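The Second Life of the Jewelry Box

At Hekmont House, a quiet program is teaching residents how to sort, care for and pass on the small things they have worn for decades

Most households own a drawer, dish or tin in which everyday jewelry gathers. Its contents seldom appear in an insurance schedule or a will. A bracelet bought on vacation lies beside a ring from a grandparent and a single earring kept in the hope that its partner will turn up. When a family comes to divide an estate, this drawer is often the last to be opened and the one that causes the most discussion.

Hekmont House, a community learning center in the town of Birnum, has offered a course on the subject for 3 years. The program, titled Worn and Kept, began as a single December workshop on cleaning costume jewelry. Demand exceeded the space available, and the center expanded it into a course of seven evening sessions covering sorting, cleaning, restringing, storage and record keeping. To date, 847 participants have completed it. The youngest was a high school student preparing a local history project. The oldest was 82.

The course is directed by Mihret Teshome, who trained as a textile conservator before turning to beadwork. Her approach is practical. Participants are asked to bring the contents of one box or drawer, without tidying it first, and to lay everything on a cloth.

"The cloth matters more than people expect," Teshome said. "A hard table sends a round bead straight to the floor. A woven cloth holds it where you put it down. I tell participants to use something they like looking at, as they will be looking at it for two hours."

Many instructors of beadwork prefer plain gray or white fabric, on which small parts are easily seen. Teshome does not object to plain fabric for restringing, when the order of the beads has to be followed closely. For the first sorting session she permits any pattern. Striped cloth has proved popular, and participants often use the bands of color as informal boundaries between one group of objects and the next.

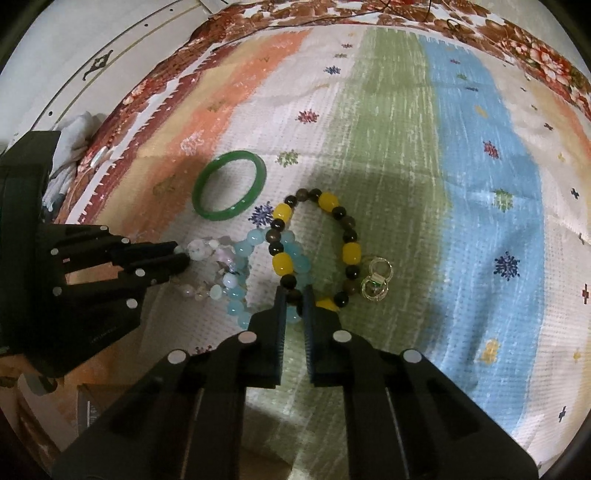 A green bangle, beaded bracelets and metallic rings on striped cloth.

The first task is to separate rigid pieces from strung ones. Bangles and rings can be handled with little risk to anything except their own finish. Strung beads require more caution, and the instruction given at Hekmont House is to lift a strand from beneath with both hands and never to pull one piece out from under another. Bracelets left in a heap are to be parted slowly, beginning with whichever lies on top.

The second task is to record what is there. Each participant receives a set of paper cards and writes a short entry for every item: its color, its form, the pattern of its beads and any history known to the owner. Materials are entered only where they have been confirmed. Teshome is firm on this point. Green stone, green glass and green resin can look much alike under household lighting, and a hopeful guess written on a card may be accepted as fact by the next generation. The recommended entry for an untested piece is simply "green, translucent."

Patterns deserve particular care. A bracelet that alternates black, brown and yellow beads may have been strung to a fixed sequence, and once the cord breaks that sequence is easily lost. Participants are taught to write it out bead by bead, starting from the clasp or, where there is none, from the most distinctive bead. Several have later restrung a broken piece from the card alone.

Cleaning occupies the third and fourth sessions. The center's guidance is conservative. A soft, dry cloth is the first choice for every object. A cloth slightly dampened with water may follow on glass beads, provided that the cord is kept dry. Chemical dips are not used in class, and participants who wish to treat a metal ring are advised to consult a jeweler. Porous beads, including wood, shell and many seeds, are wiped and left alone.

The restringing sessions are led by Hugo Maillard, whose workshop, Plulleck, repairs necklaces and bracelets for clients throughout the county. Maillard teaches two methods, one using elastic cord and one using knotted thread. Elastic is the simpler of the two and suits bracelets that slide over the hand. It also wears out. He advises owners to inspect elastic bracelets every spring and to replace the cord when it no longer springs back after a gentle stretch.

"People apologize when they bring me a broken bracelet," Maillard said. "A cord is supposed to be replaced. The beads will last through a great many of them."

Storage is addressed in the sixth session. The center recommends shallow trays lined with fabric, with strung pieces laid flat and rigid pieces kept apart from them. Metal rings should not rest against softer beads, which they can scratch. Small cloth pouches are suitable for travel. Airtight plastic bags are acceptable for short periods, although the course materials discourage their use for pearls and other organic materials over many months.

The final session is devoted to the question of who should receive what. No legal advice is offered. Participants are instead invited to add a name to any card they choose, and to say, if they wish, why they selected that person. Some leave every card blank. Others find that they would prefer to give a piece away at once. The center has adopted the word "Belay" for cards on which the owner has decided to wait, a term borrowed from a participant who had spent her working life on ships and used it to cancel any order she had given too early.

Teshome considers the Belay cards among the more useful results of the course. An undecided owner who has written down what an object is, and how it is strung, has already spared a family much uncertainty.

Hekmont House plans to publish its card format for use by libraries and senior centers. A simplified version for children, built on the sorting exercise, is in preparation. Enrollment for the next course is open to residents of Birnum and neighboring towns. Participants should bring one cloth, a pencil and a single box or drawer of jewelry. Tools, thread and elastic cord are supplied.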